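# The Table at Gurkdale, and What Ends Up on It

We clear the long table in the back room twice a year, February being the worse of the two. The idea is simple enough: everything that has drifted in since the last time gets put on a cloth, looked over, and sent somewhere else. The cloth matters. Without one, things blend in with the furniture and get to stay another six months.

What follows is the gallery for this round. Most entries are words only, as the shelf things went out the door before breakfast and I was not going to chase them down the street.

**The cloth**

Pale mint, with orange berries and little green leaves. It was bought for a party that ended up being held outdoors, in wind, with the tables bare. It has since found steady work as a backdrop for clutter. The berries hide tea very well and hide beet juice not at all.

**Tatlı tin, large**

Once held candied chestnuts. Has held buttons, then batteries, then a different set of buttons. The lid takes two people. Kept, on the grounds that we couldn't get it open to see what we'd be throwing away.

**Distorent desk fan**

Has 2 speeds, off and alarming. Went to the workshop, where they like that kind of thing.

**Jigsaw, 204 pieces**

An odd number to sell a puzzle in, and I suspect the box of exaggerating. It's a harbor, mostly sky. Somebody did the boats and then lost interest, and I can't say I blame them. Given away with the boats still joined up, as a head start.

**Zosuvis wall calendar**

Two years out of date and never hung. The pictures are all of bridges. We kept the page with the footbridge and used the rest to wrap glasses.

**Paper napkins, pack of 100**

Unopened, from that same windy party. Still the wrong shade of green. Back in the drawer they go, where they will outlive us.

**The middle of the afternoon**

By 3 p.m. the table had reached the stage where nothing on it has anything to do with anything else. A yellow plush, chick or duck depending on who you ask. A small black box with its lid on. A bottle with a yellow cap, lying on its side, and a blue box of Oreos next to it. Two light wooden sticks, which I have moved from one end of this house to the other for years and am apparently going to go on moving. 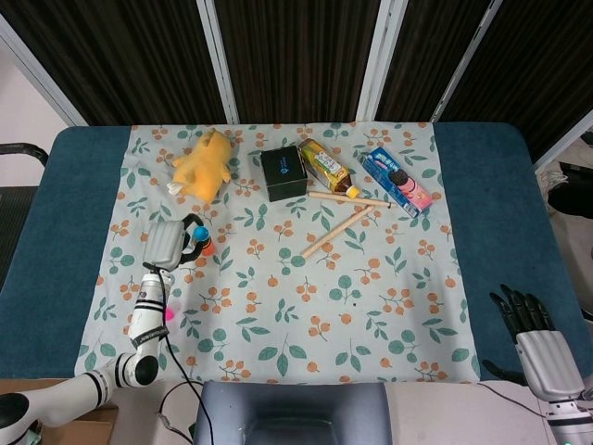
The sticks got a reprieve again. I know there's a use for them, and I know I'll remember it the morning after they go. The plush was voted on and kept its place by the window. The cookies were dealt with by late afternoon, in the traditional manner.

**Final count**

Out: 9 things, if the calendar counts as one and the fan cord goes with the fan. The cloth has been shaken over the back step and folded badly. The tin is still shut.

Next round in August, when the drawer under the stairs gets its turn – bring gloves.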